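October, late evening

Long day, and I am not in the mood to be fair, so take this as you find it, future me.

The folding cell stopped again just after lunch. Error 104, which the Plikus manual describes in one line as "grip state mismatch." I have read that line so many times I could sing it. What it means in practice is that one hand believes it is holding cloth and the other part of the system believes it isn't, and they sit there disagreeing until a person walks over and clears it. The person was me. It was me the time before, too.

Chinyere Igwe came down from the test office and we went through the log together. She is more patient with it than I am. The log said the left hand had closed on a hem, reported a good hold, and started to pull. The hold was not good. The hem slid out, the hand kept going on its planned path, and it fetched up against the edge of the table hard enough to trip the force limit. No harm to anyone. I was on the far side of the guard with a sandwich. But the limit is set at 60 and the spike went well past it before the arm gave up, and I would like to know why there was any gap at all between the one thing and the other.

I asked Bansal's support line that question. The answer came back within the hour, very polite, and said the stop was "within expected behavior." Expected by whom? If I pushed a drawer shut that hard at home my mother would have words. I wrote back and asked for the delay between the limit being crossed and the motors cutting out, as a number, in writing. Nothing yet.

Meanwhile the sales people from Poltenel are still telling management that the new grip software fixes all this. Maybe. They said so about the last version, and I have that email too. The demo they ran for us used bath towels, flat ones, all the same. I've got nothing against towels. We don't get many of them. We get clothes with pockets and thick seams and bits that stretch, and every fault I've written up since the summer has been on one of those.

Cycle 1587 was the one that went wrong. I wrote it on the whiteboard so it couldn't get lost in somebody's average. Chinyere wants 12 repeats with the same garment at half speed before we change anything, and I agreed, mostly because I couldn't think of a reason not to. Half speed will look lovely, of course. Half speed always does. I told her I'll believe it when it runs at full speed with the lights off and nobody hovering by the red button.

One thing I did get my way on: the guard door stays locked through every pull, even at half speed, and no reaching in to "help" a sleeve along. Two people grumbled. Let them.

Must remember to ring Pirell about the spare finger pads. The old ones feel slick to me, and if that's all this is I am going to be both relieved and very annoyed.
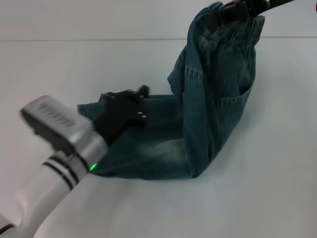
Pull-on jeans are my pick for the hardest thing on the list, and I'd say so to anyone from Poltenel who cared to ask. The denim is stiff in one place and floppy in the next, and a hand that has learned one kind of edge has to deal with four or five on the same garment. Take the waistband: it's elastic, all bunched up into tight ridges, and that's the part the upper gripper has to clamp while the rest hangs off it. Does it have the cloth, or just the top of a few ridges? I can't tell by looking, and I doubt the sensor can either. Then there's the other hand, down on the leg, with the little green light glowing at the wrist as if all is well. I've stopped trusting that light. It tells me the arm has power and thinks kindly of itself. I'm going to ask Chinyere if we can log the real finger force next to it tomorrow, both hands, and if the two don't match I'll have something to send Bansal that they can't call expected. Bed now. My feet hurt.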